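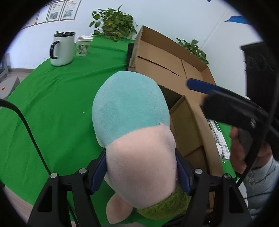 # Vasard H2 Hand-Held Gripper Set

The Vasard H2 is a two-jaw gripper operated by hand, used to record demonstrations for manipulation learning without a robot in the loop. It is sold in sets of 2 so that one-handed and two-handed tasks can be collected with the same equipment.

## Jaws and pads

The jaw arms are black, joined by an angular plate linkage with triangular cut-outs. A dark blue pad is fitted to the inner face of each arm. The pads are wear parts. Replace both pads on a gripper at the same time, or the grip center shifts and the width readings no longer match earlier sessions.

Soft goods are a normal load. A fleece plush toy can be held between the pads by its sides, upside down if the task calls for it, and released over an open carton. Close the jaws only until the object stops sliding. Crushing a soft item gives a closing width that a policy will later copy on hard items.

Check the linkage screws before each session. They should be snug, with no side play at the jaw tips.

## Camera

Each gripper carries a wide-angle camera looking forward over the jaws. The circular view takes in both pads, the work surface and a good part of the room. Do not crop recordings before export. The pose tracker uses wall and furniture detail well outside the working area, and a plain white wall with a few posters or strips of tape on it tracks better than a bare one.

Cable routing matters. Leave enough slack for a full wrist turn and keep the cable out of the space between the pads.

## Recording

1. Start both grippers from the same trigger, including for one-handed tasks.
2. Open and close each gripper fully 2 times. The software reads this as the width calibration.
3. Perform the task at an even pace.
4. Return to an open position clear of the objects and stop.

Episodes can be short. Packing one item into a box is a complete episode. Move the box and the item between takes, and vary which hand does the work. Everyday clutter such as cups, packages and plants may stay on or near the table, provided it changes from one session to the next.

A matte cloth in a single color is recommended under the objects. Glossy tabletops produce reflections that the tracker may follow.

## Export

Recordings are processed with Dretow, supplied with the set. Dretow aligns the streams from both grippers, computes pose and jaw width, and marks episodes in which tracking was lost. Marked episodes are kept in a separate folder and are not deleted.

The Losine mounting plate puts the same jaws and pads on a robot arm. Arms with a McKinnon flange need the adapter ring, ordered separately.

## In the set

- Grippers, 2
- Spare pads, 4
- Camera cables, 2
- Dretow license, one workstation

Orders received by noon on Friday ship the following week. Spare pads are also sold on their own.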